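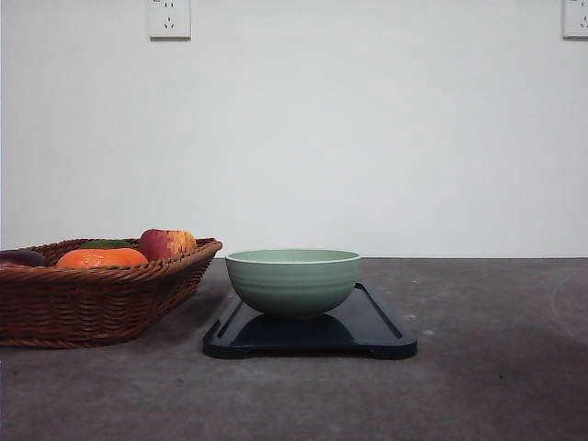
Reading time: 3 minutes

Fedo Brings Arboleda Fruit Tables to After-School Rooms in Bullamcombe

BULLAMCOMBE, 2018-04-10. Fedo today announced the start of Arboleda, a program that will place a simple fruit table in 13 after-school rooms across the Bullamcombe area. Each table consists of a shallow woven basket, a dark tray with a raised lip, and a plain bowl. Fruit is kept in the basket. Children choose a piece, set it in the bowl, and carry the bowl back to their seats.

The program replaces the packaged snacks that Fedo has supplied to the same rooms under its earlier contract. Nearly 520 children are enrolled in the participating rooms for the current term. Deliveries will be made before the afternoon session begins, and staff will set out the fruit after it has been washed.

Arboleda grew out of a trial in a single room last September. During that trial, fruit was first offered in a deep plastic tub. Staff reported that the softer pieces bruised at the bottom and that children dug through the tub to see what was there. A shallow basket was introduced in the second week and has been used ever since. Apples and citrus fruit form the base of each delivery, and other fruit is added according to season and price.

The tables are set at a height that school-age children can reach without a step. Rooms may use any flat, easily wiped surface they already own. Fedo will supply the basket, tray, and bowls at no charge to the rooms, and will replace damaged items on request.
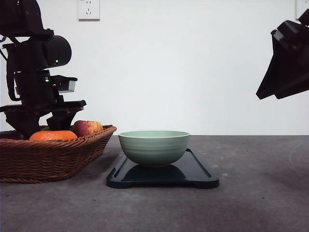
Sharada Kamath said the change in the trial room was most noticeable at the start of the snack period, which had often been the loudest part of the afternoon. She added that children who had never asked for an orange began to take one once the fruit was kept in plain view, and that she would have liked a second bowl from the first day.

In response to that request and others like it, every room will now receive spare bowls with its first delivery. A printed guide will also be provided. It covers washing, storage, and the cutting of fruit for younger children, and it asks that the snack period be given at least 10 minutes. The guide includes a form on which staff may record any food allergies and the fruit to be left out as a result. 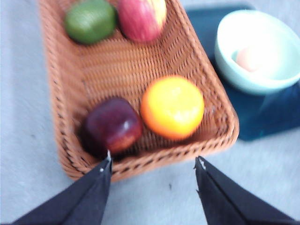

Setting out the fruit is left to the staff of each room, but the guide makes several recommendations. Baskets should be filled in a single layer, and refilled from the kitchen when they run low. Similar colors are best kept apart so that younger children can ask for a fruit by color. A red apple beside a green fruit at one end of the basket, with an orange next to a darker red piece at the other, leaves open weave in the middle where small hands can reach in. The braided rim should be wiped daily with a damp cloth, and the basket should be left to dry fully before it is refilled.

Fedo has set aside 500 additional baskets for rooms that wish to join in the next school year. Applications will open in September. Rooms outside Bullamcombe may apply, although places will be offered first to those within the town.

Requests for the printed guide and questions about deliveries may be directed to the Arboleda desk at the Fedo office in Bullamcombe during regular business hours.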